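4.2 What households mean by "put away"

Our second set of questions dealt with storage, a subject we had expected to dispatch in a page. Respondents had other plans. Of the 164 households in the Panau sample, nearly all told us that they put things away daily, and nearly all went on to use the phrase in ways that would trouble a dictionary. For some, an object was put away once it sat behind a door. For others it was enough that the object had been moved off the chair it was on before.

We therefore coded answers by destination. Following the Wubshet scheme, a "closed" destination has a lid, door or drawer front, and an "open" destination has none. The original scheme has no category for stairs, and we were obliged to add one. Objects left on the bottom step, awaiting a person who is going up anyway, were reported so often that we gave them their own code and, in time, a certain respect.

Among open destinations, baskets did far better than shelves. A shelf shows its contents to everybody who walks past and seems to ask for some kind of order. A basket asks for very little. Respondents described theirs as tidy even when they could not tell us what was in it, and several became noticeably less talkative when invited to look. Depth matters here. Households with shallow trays described them as messy at far lower levels of fill than households with tall-sided baskets, although the trays often held less. We take this to mean that tidiness, as people use the word at home, is largely a question of sight lines.

The preference held across materials. Cane, cloth, wire and plastic weave were all mentioned, and the choice among them was explained mostly by price and by what the living room already looked like. Synthetic wicker of the type in Figure 3 was praised for wiping clean, usually by people who went on to say that they had not yet wiped it. 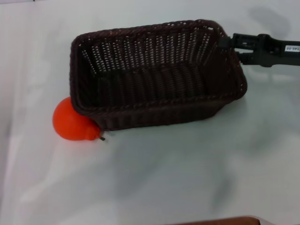
Figure 3. Rectangular basket in dark brown synthetic wicker, with tall sloping sides and a braided rim.

4.3 The half-life of a system

We asked each household to describe the most recent storage system it had adopted, and whether the system was still in use. The word "system" was ours, and in hindsight too grand. Answers ranged from a full set of labeled bins to a nail.

Systems begun in January were the most ambitious and the shortest lived. The median survival for these was 6 weeks, against 32 weeks for systems begun at any other time of year. Labels did not help. In the labeled group, contents drifted away from their labels at the usual speed, and the labels stayed up as a kind of local history. One bin marked "batteries" had held mittens for so long that the children of the house used the two words interchangeably.

What did seem to help was low effort at the point of return. Households that could drop an object into its place with one hand kept their systems longer than those that had to lift a lid or move something else first. This agrees with the earlier Mino survey, which drew on 2,000 mailed questionnaires and reached much the same view of lids. It sits less well with the Wenda interviews, where closed storage lasted longer — though those homes were smaller, and an open bin in a narrow hallway is mostly a thing to trip over. We return to floor area in Section 5.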